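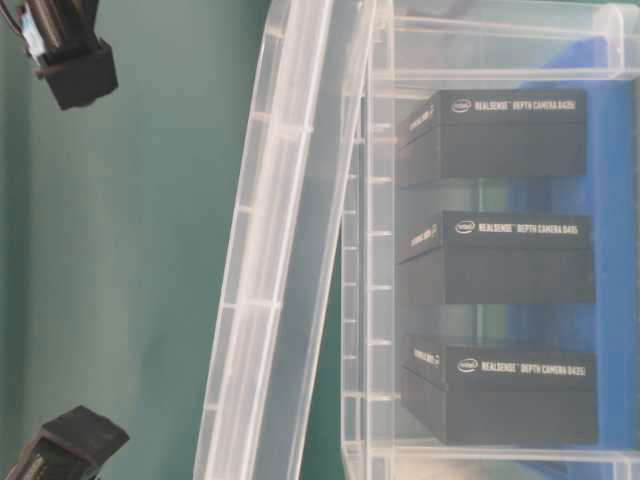 Ticket 2483
Subject: Label printing stops part-way through large batches, then restarts from the first label
Opened: July 19, 2025
Product: Flornow Stock, desktop client with Mutasico print service
Site: Riviere, main stockroom
Priority: Normal, raised to High by support
Status: Closed

Initial report (Jovita Serrano, Riviere)

We print shelf and box labels from Flornow Stock to a thermal label printer on the stockroom bench. Small jobs are fine. Any job over a certain size stops part-way. The printer's light stays green, the client says "Printing", and after a few minutes the whole job starts again at label one. If we don't catch it we end up with two or three copies of the first part and none of the last part.

The job that failed this morning was 400 labels. I cancelled it in the client, switched the printer off and on, and sent it again. Same result.

Already tried:
Different roll of labels
Different USB cable
Restarting the PC
Removing and adding the printer in Windows
Printing from my login and from the supervisor login

We have a stock move coming up and need the boxes labelled before it.

Reply 1 (Afonso Torres, support)

Thank you for the detail. Please send the following:

Version of the desktop client (Help, About)
Version of the print service (right-click the tray icon, Service information)
Name of the printer driver as shown in Windows
The number on the last label printed before the stop, for two separate attempts
The log folder from the print service, zipped. Use the "Collect logs" button and not a copy of the folder, as the current file is locked while the service is running.

Please do not reinstall anything for now. A reinstall clears the logs.

Reply 2 (Jovita Serrano)

Client is 7.4.1. Print service is 3.2.0. Driver is listed as "Jelance LP Series (Generic)".

First attempt stopped after label 96. Second attempt stopped after label 96. I ran a third to be sure and it was 96 again.

Logs attached. The button took a long time and I thought it had hung, but it did finish.

Reply 3 (Afonso Torres)

Logs received. A stop at the same label each time points away from the cable and the USB port. Those faults normally stop at a different place on each run.

The relevant lines, repeated for every attempt:

spool: job accepted, pages=400
spool: block 1 sent
spool: waiting for printer status
spool: status timeout, retry 1
spool: status timeout, retry 2
spool: status timeout, retry 3
spool: job marked failed, requeue=on
spool: job accepted, pages=400

So there are two separate faults.

Fault A. The print service sends the job in blocks and asks the printer for its status between them. No answer comes back after the first block, so the second block is never sent.

Fault B. After three timeouts the job is marked as failed and put back in the queue as a complete job. It should resume from the last confirmed block. This is what gives you the duplicates.

To stop the duplicates while we look at Fault A, please do the following on the stockroom PC:

Right-click the tray icon and choose Settings
Open the Queue page
Clear the box "Requeue failed jobs automatically"
Press Apply, then Restart service

Large jobs will still stop at 96, but they will stay stopped and show as Failed.

As a workaround, set the label range by hand in the print window and keep each range below 96. Wait for the client to show "Complete" before sending the next range.

Reply 4 (Jovita Serrano)

Requeue is off. Ran 1 to 90 and then 91 to 180. Both completed, no duplicates. It is slow but usable.

One question. If a range goes wrong, are the labels already counted as printed in the stock record? Some of our boxes show a printed date and I can't find a label on them.

Reply 5 (Afonso Torres)

Yes, and that is a known weakness. The "Label printed" date is written when the job is accepted by the queue — it does not wait for the printer. Any item in a failed job will show a printed date whether or not a label came out.

To find the affected items:

Stock, Reports, Label history
Filter on the print station for the stockroom
Filter on job result "Failed"
Export to CSV

The export lists every item in every failed job, including those which did print. Sort by sequence number within the job. Anything at 97 or above was not printed in that attempt. Compare with your later ranges before you reprint, or you will have two labels on some boxes. Two labels with the same code will scan correctly, so this is untidy and will not affect the count.

On Fault A, please check the driver's status setting:

Windows Settings, Printers, select the printer
Printer properties, Ports
Look at "Enable bidirectional support"

Tell me whether the box is ticked, cleared or greyed out.

Reply 6 (Jovita Serrano)

Greyed out and cleared. I can't click it, even as administrator.

Export worked, thank you. The list is longer than I hoped but we can work through it.

Reply 7 (Afonso Torres)

Greyed out means the installed driver cannot return status at all. The generic driver is one-way. Windows falls back to it when the proper driver package is missing, and this often happens after a printer is moved to a different USB port or is removed and added again, as Windows treats it as a new device.

Was the printer ever working with large jobs on this PC?

Reply 8 (Jovita Serrano)

Yes. We did the full relabel in December without trouble. The bench was moved to the other wall some time after that and everything was unplugged. I don't think we have printed more than a few dozen at once since then, so it could have been wrong for months.

Reply 9 (Afonso Torres)

That fits. Please install the full driver as follows. The order matters.

1. Cancel all jobs in the client and in the Windows queue.
2. Stop the print service from the tray icon. Closing the client does not stop it.
3. Unplug the USB cable from the PC.
4. In Windows, remove the printer.
5. Open Print server properties, Drivers. Select the generic entry and choose "Remove driver and driver package". If it reports that the driver is in use, restart the PC with the cable still unplugged and repeat this step.
6. Run the full driver installer supplied with the printer. Choose USB when asked.
7. Plug the cable in only when the installer asks for it.
8. Check that "Enable bidirectional support" is now available and ticked.
9. Print a Windows test page on a single label.
10. Start the print service. In Settings, Printers, select the new entry. The old entry may still be listed with "(missing)" after it. Delete it.

Then set the label size again. The new driver entry starts with its own default and will not pick up your previous size or the darkness setting.

Reply 10 (Jovita Serrano)

Stuck on step 5. It says the driver is in use even after a restart.

Reply 11 (Afonso Torres)

Check whether another printer entry uses the same driver. A copy is sometimes left under "Unspecified devices" and will hold the package open. Remove the copy as well, then restart the Print Spooler from Services and try again.

Reply 12 (Jovita Serrano)

There was one, called "Copy 1". Removed it and the driver went. Steps 6 to 10 completed. Bidirectional is ticked.

The first test came out with the text shifted to the left and the barcode running off the label. I set the size again and it was still slightly off, so I ran the calibration from the printer's own button. Correct now.

Sent a job of 200. All of them printed, and the client changed to Complete a second or two after the last one. Scanned a handful from the start and end of the roll and they all read.

Reply 13 (Afonso Torres)

Good. Please run one job at the original size when you have a real need for it, so that no labels are wasted, and send the logs again. Leave automatic requeue off.

Reply 14 (Jovita Serrano)

Ran the full 400 for the second bay. No stop, no duplicates. The roll ran out part-way through, the printer paused and the client showed "Out of labels", which it never did before. I put in a new roll and it carried on from the right place. Logs attached.

The unprinted items from the export are done too. We had about 30 double labels to peel off.

Reply 15 (Afonso Torres)

Logs are clean. Status is returned after every block, and the pause for the empty roll was handled as intended.

Fault A: resolved at site. Cause was the generic one-way driver.

Fault B: passed to development. The service should not requeue a whole job when some blocks are already confirmed. No release date yet. Leave "Requeue failed jobs automatically" cleared until the release notes for the print service mention this ticket.

The printed date being written too early has been logged as a separate change request. It affects the client and not the print service, so the two may arrive at different times.

If the printer is moved again, use the same USB port where possible, and check the bidirectional box before printing a large job.

Reply 16 (Jovita Serrano)

Port is marked with tape. Happy to close.

Internal note (Afonso Torres)

Add to knowledge base under "Batch stops at fixed label number". Search terms: stops at 96, status timeout, prints from start again, duplicate labels. Include the step about the leftover copy under "Unspecified devices" — the current driver article leaves it out. Also correct the article's screenshot of the Queue page, which still shows the old wording for the requeue box.

Ticket closed by support.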